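Flellow: household sorting rules, as data

README, last edited May 18, 2026

Flellow is a plain text table that says which bin a thing goes in. It began as a note on a fridge in Datitz, grew to 60 rows, and was moved to a file after the note fell behind the fridge. The table now has 200 rows, 100 of which concern packaging that claims to be paper.

Contents

rules.csv: one row per item
towns.csv: local exceptions, for Datitz and Gallardo only
quarrels.txt: items still in dispute

Columns in rules.csv

item: what a normal person would call it
stream: trash, paper, metal, glass, food, or ask
rinse: yes, no, or if you must
note: free text, often bitter

An item gets the stream for its largest part. A snack wrapper is trash in both towns, however shiny. A brown paper bag is paper until it has held fries.

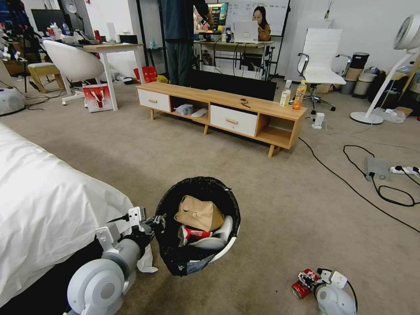
Rows bag-brown, wrapper-snack and can-soda.

Crushed cans

Gallardo takes cans in any shape. Datitz prefers them whole, and said so in a leaflet printed on coated stock, which Datitz does not recycle. The stream value is metal either way. We list the Datitz preference in towns.csv and leave the rest to your conscience.

Tissue is trash. People write in about this every December, when there is a lot of it, and the answer has held up so far.
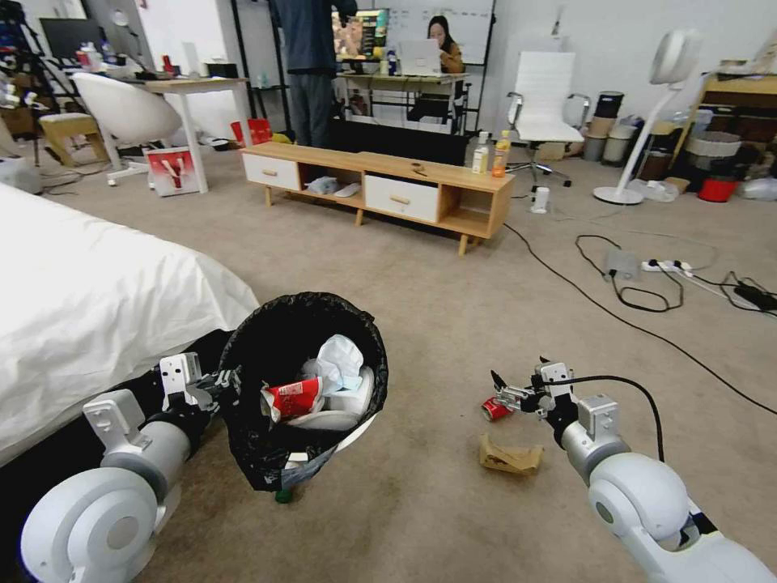

Tissue (trash) and a soda can (metal).

Known problems

Bottle caps have 2 rows that disagree. Both were added in good faith.
The Folel import script reads "if you must" as yes.
Pizza boxes: see quarrels.txt, and bring a snack.

Using it

Open rules.csv in any spreadsheet. Sort by item. Do not sort by note, it is bad for morale.

Changes

Send one row at a time, with your town. Rows that say only "obviously" in the note column will be sent back.

License

Do what you like with it. Please don't print it.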